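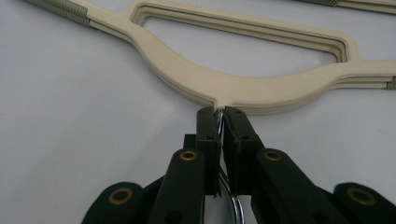
Wednesday, June 11, 2025

Second week of the barrier cream work and I'm finally getting readings I'd be happy to show someone. Marijke and I spent the morning on the forearm measurements for the dry skin group and I'm writing this up while the kettle's on, so forgive the order.

We had 19 people in today out of the full panel. Everybody sat in the side room for 30 minutes with sleeves rolled up before we touched them, which I know feels like ages but last week's water loss numbers were all over the shop and I'm fairly sure it was people rushing up the stairs. Today's look much calmer. Left arm had the cream, right arm nothing, same as the plan Sanne wrote.

Batch used was 2076 (the Kiltico base with the lower urea). Please don't mix it up with the older pot on the same shelf! I've put a strip of green tape round the lid of the right one. Texture is nicer than the last lot, it spreads without that draggy feeling, though two people said it stung a bit when it first went on. Both had small cracks near the wrist, so I've noted it on their sheets and asked them to ring if it's still bothering them tonight. Xolani thinks we should ask about broken skin before we put anything on, and I agree with him. He's going to add a line to the form.

Rough impressions, before Tineke gets her hands on the numbers:

- treated side flaking less on most people, you can feel it with a fingertip
- hardly any change in redness, which is a bit disappointing
- the elbows are hopeless – the probe won't sit flat and I got three different readings in a row on the same person

I'd like to drop elbows altogether. Jelle wants to keep them for completeness, so we need to have that chat properly instead of shouting across the bench.

The probe from Van Beek behaved itself after I let it warm up for longer. I gave it 90 minutes this time. Zero check at the start was fine, zero check at lunch was fine, and I forgot the one at the end. Sorry. I did it at ten past four when I remembered and it had drifted a tiny bit, but by then it had been sitting next to the open window so I don't know what that's worth. Written in the log with a question mark.

Humidity in the side room went up after lunch. We had the door propped because it was stuffy and I think that was a mistake. Keep it shut tomorrow and put up with the stuffiness.

Washing: one person used their own soap this morning, a scented one, and only mentioned it as she was leaving. I've kept her data but flagged it. Could whoever phones people the evening before remind them again, plain water on the arms and no moisturiser?

Still to do
- order more 300 ml pump bottles, we're down to the last few
- ask the Keltport clinic whether they can send us anyone over 60, our panel is very young
- copy today's sheets before they go to Ivby
- book the side room for the July visits, Marijke says it's filling up
- find out who has the good tape measure

Tineke just put her head round the door and wants the raw file by six, so off I go.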